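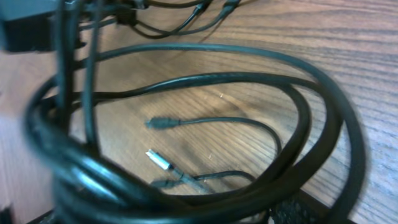 Photo: Stenport product desk

Stenport Black Cable, Bench Length
Item 2162

It's a cable. It's black. We have tried to find something more exciting to say about the color and we've come up empty, but it goes with most things, including most other cables, and that may be why you can never find the one you want.

The Bench Length is our plain low-voltage extension lead for people who work at a table and keep finding the outlet on the wrong side of the room. It runs 10 feet, has a smooth jacket that wipes clean with a damp cloth, and bends without a fight. Leave it in a heap overnight and you'll still have to straighten out the heap in the morning. We sell cable, we don't do miracles.

Some shops sell cable wound so tight it looks like licorice. Ours spends its life on desks and kitchen tables. A black cable shows up well enough against light wood grain, but if yours is dark wood, well, good luck finding it after sundown.

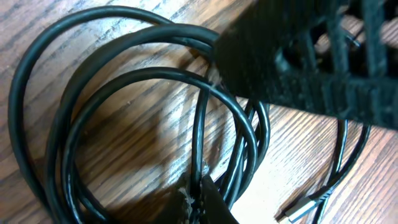

Item 2162, coiled loosely on a wooden tabletop.

Coiling it

Wind it in loose loops a little wider than your hand, and give the cable a slight roll between finger and thumb as each loop goes down. Don't wrap it around your elbow. Your uncle did it that way and your uncle's cables all looked like telephone cords. Stop when you have a few inches left and close the coil with a Skisitz strap (sold separately, we're sorry to say). A rubber band will do for a week or two, then it snaps and goes behind the desk to live with the others.

If it's already in a knot, find one end and leave the other alone. Pull the loops open from the middle and work outward. Yanking feels good for a second and makes the knot smaller and meaner.

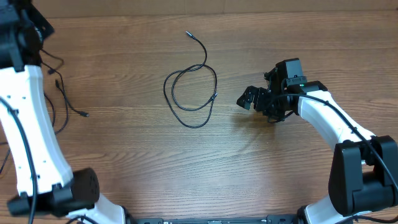
Check both ends before you put it away. Plugs get stepped on, rolled over by chairs and shut in drawers, and a bent one should be retired, however fond of it you are. The same goes for a nicked jacket. Electrical tape is for labels.

Details

Length: 10 feet
Color: black, see above
Use: indoors, dry, low voltage only
Sold: single, or in a shop box of 30
Strap: not included
Warranty: 206 days, a number we inherited from the previous catalog and never got around to rounding

Goes with

Smadi desk clip, holds one cable at the table edge
Bredov drawer tray, for people who label things
Skisitz strap, as mentioned

Single cables ship folded flat in a paper sleeve. Shop boxes ship from the back room and take a little longer, longer still in November. Returns are fine if the cable is unused - please coil it first.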